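Budgeting for a towel-folding cell: speaker notes

Reading time: 4 minutes

Slot is the last one before lunch. Keep to the timings and take questions at the end.

Opening

Start with the scope. The talk covers what a small linen operation should put in a capital request for one automated folding cell, and what tends to be left out of it. It does not cover washing, drying or transport. The site used throughout is the Kalla laundry, which handles hotel towels in mixed sizes and colours.

State the two options that went to tender. Mesotia quoted for a complete cell with installation. Lelorari quoted for the arm and controller only, with the table, guarding and lighting left to the buyer. The second quote looked cheaper by a wide margin until the missing items were added back in. Do not read out prices. They were given in confidence and have changed.

What the quote is based on

Say that folding rate is the figure most often compared and the one least worth comparing on its own. Ask what state the towel is in when the clock starts. Both suppliers measured from a towel already held by two corners. At Kalla the towels arrive from the dryer in a heap, and each has to be picked out, opened and squared up before a fold can begin. A cell bought on the supplier's figure will be too small.

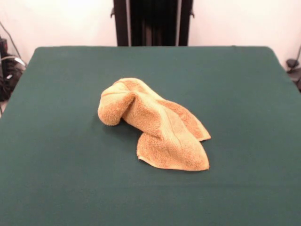
Acceptance testing should be priced as a separate line, and the starting condition of each test item should be written into the contract. Specify a bunched start, because a flat start hides the slow part of the cycle. A rolled-over end like the one on this orange towel has to be found and opened out before the edges are of any use. The paler band across the middle follows the creases, so a vision system that looks for a straight stripe needs testing on cloth in this state. Ask for the results by towel type, including failures and retries.

We asked for 1,000 test folds and settled for 800. Mention that the reduction was a matter of operator hours, and that those hours were absent from both quotes. Someone has to reset each towel to the agreed start condition.

Work surface and lighting

Short section. The table covering is a consumable and needs a replacement line. Ask for a plain matt surface in a colour that none of the stock shares. If the site takes on a new customer with different linen, the covering may have to change, and the vision settings with it. Allow a day of engineer time for that.

Lighting is usually put under building works and then forgotten. Put it under the cell.

Running costs

Go through the table on the handout. Points to stress:

Gripper pads wear faster on looped cloth than on flat sheets. Take the sheet figure from the supplier and do not use it.

Software support is charged yearly from the date of delivery, which may be months before the cell is in use. Ask for it to start at acceptance.

Spares should be held on site. Falcão supplied the list for Kalla, and it came to 139 items. Most were fixings. Sort the list by lead time before cutting it down.

Staff time does not fall to nothing. The plan assumed one person looking after the cell for part of each shift. Over 2 hours per shift went on clearing misfolds and feeding in the first month, and the budget had no line for it.

Planning order

Advise the audience to settle the floor space and power supply first, then the test conditions, then the supplier. Kalla did it the other way round and paid for the guarding to be altered.

If time is short, drop the lighting section and keep this one.

Questions likely to come up

Leasing: possible with Mesotia, not offered by Lelorari. The lease excludes pads and table covering.

Second-hand arms: acceptable if the controller is still supported. Get that in writing.

Payback period: refer to the handout. Do not give a single figure from the stage, as it depends on shift pattern.

Related items
Writing an acceptance test for soft goods
Spares lists and lead times
Leasing or buying: notes for small laundries
Power and floor loading checklist

Contact | Copyright | Back to top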